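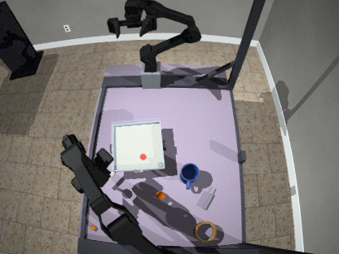 What's the best way to keep a table fit for fiddly jobs when you've only got a small house?
Give it one kind of work at a time, light it from the side you don't write with, and put everything little in something with a lip before you start.

I've had a mending table in the back bedroom for years now, and before that I did everything on the end of the kitchen table, with toast crumbs in my sewing and sewing pins in (well, very nearly in) the toast. So these are the things I do now, in no sort of order. Some came from my mum, some from the old boy behind the counter at Quiroga, our hardware shop, and the rest from getting it wrong.

Where the light comes from

I'm right-handed, so my lamp goes on the left. If it's on the right my own hand throws a shadow exactly where the needle is going in, and I end up hunched over like a heron. Left-handers will want to swap that round. A window does the same job for free until teatime, and by November you'll want the lamp on at half past three anyway.

I went through a lot of lamps. The one I've stuck with is a Mulum clip-on with a bendy neck, bought second-hand with a cracked switch, and I've got it clamped to the shelf and not the table, so it doesn't wobble when I'm sawing or pressing hard. A cool white bulb is kinder for matching thread. Under the old yellow one I mended a navy jumper with black wool and didn't notice until I was sitting on the train.

Trays, lids and saucers

A screw on a flat table is a screw on the carpet. I keep a stack of old baking trays under the table and pull one out for each job. If I get called away halfway through (dinner, doorbell, cat) the whole lot goes up on top of the wardrobe as it is, and comes down again when I'm ready.

Inside the tray I use jam jar lids for the really small stuff. When I take something apart I put the screws in a row of lids, left to right, in the order they came out, then work back from the right when I'm putting it together. If two lots look the same but aren't, a scrap of masking tape with a word on it does the trick – "back", "under handle", that sort of thing.

For pins and needles, a saucer with a fridge magnet glued underneath is lovely. Let the glue cure for 24 hours before you turn it the right way up, or you'll be gluing the saucer to the table, ask me how I know! Keep it well away from watches and bank cards.

A square of felt or an old flannel in the bottom of the tray stops beads bouncing. Go for a colour nothing like what you're working on. Mine's a horrible orange and I wouldn't be without it.

Protecting the top

Newspaper is fine for paint but the print comes off on anything damp. I use the back of leftover wallpaper, which is thicker and comes on its own roll, and I hold it down with bulldog clips at the corners. For cutting, a proper mat is worth the money. For anything hot, like a glue gun, an old floor tile with felt pads stuck underneath.

Glue drips: leave them be. I used to go straight in with a cloth and smear it into next week. PVA peels off a sealed surface like sunburn once it's gone clear. Superglue on a painted top is another matter, and nail varnish remover will take the paint off along with it, so I scrape very gently with an old plastic card and put up with what's left.

Wax on wood wants a hot drink's worth of patience. Put a bag of frozen peas on it until the wax goes brittle, flick it off with a spoon, then lay brown paper over what's left and run a barely warm iron across it. Keep moving the paper to a clean bit.

If your table's bare wood, it'll need feeding. I use Trita beeswax polish, a thin smear on an old sock, left for 20 minutes and then buffed like mad. Too much and it stays tacky for days and every bit of lint in the house comes to live there. Twice a year is plenty for mine.

Wobbly legs

Check the floor before you blame the table. Turn the table a quarter turn, and if the wobble moves to another leg, it's the floor. In that case a slice of wine cork under the short corner is better than folded card, which squashes down inside a week. If the wobble stays with the same leg, turn the table over (two people, please, I did my shoulder in) and tighten whatever's there. Wooden joints that have dried out and come loose want the old glue scraped off first, as new glue won't hold on top of old.

Scissors, blades and other grumpy things

Paper scissors and fabric scissors must never meet. I tie a bit of ribbon on the handle of the fabric ones, and everybody in this house knows what the ribbon means.

Sticky blades from cutting tape: a dab of cooking oil on kitchen roll, leave it a few minutes, wipe, then wipe again with washing-up liquid and dry them straight away. For stiff scissors, one drop of sewing machine oil on the pivot, open and close them a few times, and snip through a rag before they go anywhere near anything nice.

Old craft knife blades go in an empty sweet tin taped shut with a slot cut in the lid. Ring your council and ask where they want it when it's full, because they all seem to have different rules.

Chair height

I put up with a sore neck for ages before I thought to look at the chair. When you're sitting with your hands on the table your shoulders should be down, and mine were up by my ears. A firm cushion added 2 inches and that was that. For very close work I go the other way and bring the job up to me, on an upturned washing-up bowl or a couple of fat books. My Gristilero cookbook is perfect for this and has never been used for cooking.

The end-of-day tidy

I set the kitchen timer for 7 minutes and stop when it rings, wherever I've got to. Threads and snippets first, with a slightly damp washing-up sponge (kept just for this), which picks up fluff better than any brush I've tried. Then tools back on their hooks, tray up on the wardrobe, lamp off at the wall.

If something's dropped and you can't find it, turn off the big light, lay a torch flat on the floor and look along the beam. Or stretch the foot of an old pair of tights over the vacuum hose, hold it on with a rubber band, and go over the carpet slowly. I got an earring back that way last winter, along with a button I'd already replaced.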